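I've been putting my evenings into video poker lately, and I have to tell you about Genereck! It's a small five-card draw game with play money only, so the worst thing that can happen is you run out of chips and wait for more. You start with 800 of them. I burned through mine before I'd finished my tea the first night - and I still went to bed happy.

What got me hooked is the pay table. Most games tuck it behind a menu, but this one keeps it right up top while you choose which cards to hold. A pair of jacks gets your bet back, two pair doubles it, and a flush (I've had four so far!) plays a silly little trumpet tune I now hum in the car.

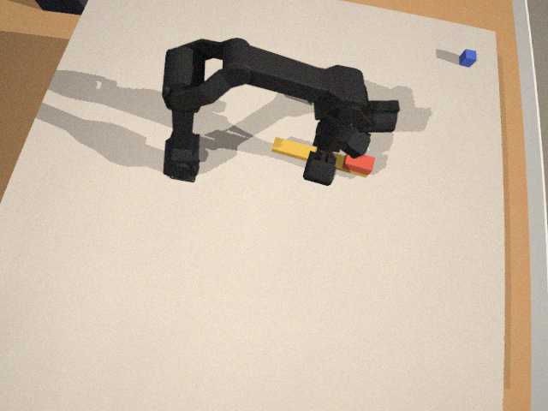

My friends over in Prarnley swear by Lyimo, the older game with the seven-card hands, and I do see the appeal. It's slower, and you get more time to fret over each hold. But I like a quick deal, and I like being able to play ten hands while the pasta boils.

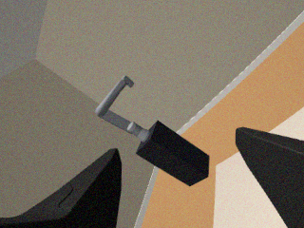
**Jolene Ruawai**
*Card game fan and keeper of this blog*

If you're trying it for the first time, keep your low pairs. I used to throw them away chasing straights, and my chips went with them. Once I stopped doing that I had a run of 139 hands without going broke, my best ever.

Next up is the January update, which adds a deuces wild table. I can't wait - I'll post my first session as soon as I've played it!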